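Marker pose jumps between frames, planner rejects the path

Asked in August, 163 views

Using Sokon for tracking, Nustwood for planning. Pose from the square marker on the gripper flips every so often, like the tilt goes the other way for one frame then back. Planner sees a huge jump and throws the whole segment out. Calibration redone twice, no change. Log is 1000 frames, 9 of them bad.

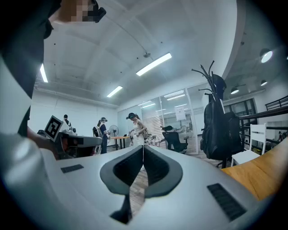
Can I just low-pass the pose before it goes to Nustwood?

You can but it smears the bad frame into its neighbors. Reject first, filter after.

Answer 1
Classic planar ambiguity. A flat square has two poses that fit the corners nearly as well, worse when it's small or almost face-on. Get both solutions out of the solver -- Sokon keeps the second one if you turn on keep_alternates -- and pick whichever is closer to the last good rotation. Dont average them. If both are more than 40 degrees off, drop the frame and interpolate.

Answer 2
had the same thing, switched to Skistulent and it went away. no idea why

Answer 3
Check timestamps too. Subramaniam bridge was stamping on arrival for me, not on capture, so late frames looked like jumps. Seperate problem from the flip but same error in the planner log.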